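Home | Articles | Current Issue | Authors | Contact

4. Planning the Equipment Budget

4.1 What we thought we needed

I'll be upfront that when Rosário Barros and I sat down to price the second sorting station, we got the big number right and nearly all the small ones wrong. The big number is the arm, and everybody looks at the arm (us too!). We had quotes from Tumell and from Bakke, and we spent most of January going back and forth over reach and payload, as if a soft toy was ever going to trouble the payload of either one. The Bakke arm was cheaper by a fair bit but had a longer wait on spare parts, and the Tumell came with a service plan we could cancel after the first year. We went with Tumell. I still think that was the right call, though Rosário would tell you it was closer than I make it sound.

What we hardly discussed was the hand. Our first budget had one line that said "gripper and camera," with a single total next to it, and I typed that line myself. It should have been at least four lines: the gripper body, the fingers, the wrist camera, and the spares for all of these. Fingers are a running cost when you work with plush, and we had put them down as a one-time purchase.

4.2 What the work asks for

Plush is awkward to plan for. A box has a size, and you can buy a gripper for that size and move on with your life. A stuffed toy has a size until you squeeze it, and then it has another one, and the ears and arms go wherever they like. We ended up writing our wish list for the hand with the toys sitting right there, and I'd recommend that to anyone (it beats a spec sheet). Figure 3 is the sort of view we kept going back to when we argued about finger width and about how wide a lens to pay for.

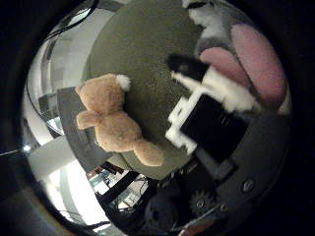

Figure 3. Wrist camera view of the sorting task: tan teddy bear against the round green surface, with other plush and the gripper at right.

Two things in the budget changed once we planned this way. The first was the camera line. We had penciled in a narrower lens to save money, and Liv Åberg talked us out of it, on the grounds that she wanted the fingers and the neighboring toys in the same view when she went over failed grasps. A wide view bends everything near the rim, so we added 10 hours of calibration time to the plan and charged it to the station.

The second was spares. We set aside 20 finger pads for the first year and 30 for the second, ordered through Clemine with the same paperwork both times. One late order of pads can stop the whole station, arm and all, and the arm is the part we're paying off every month.

4.3 What I'd do differently

Split the hand into its own section of the budget, and do it before you ask anyone for quotes. Also put the cabling in there, which we forgot completely. Duván Marulanda found that one, two days after we'd signed.

Related articles
Shared Spares Across Small Robot Cells (R. Hägglund)
Lease or Buy? Notes From the Clakby Station
Writing a Gripper Wish List
Pricing Calibration Time (I. Dalen)

191 shares | 10 comments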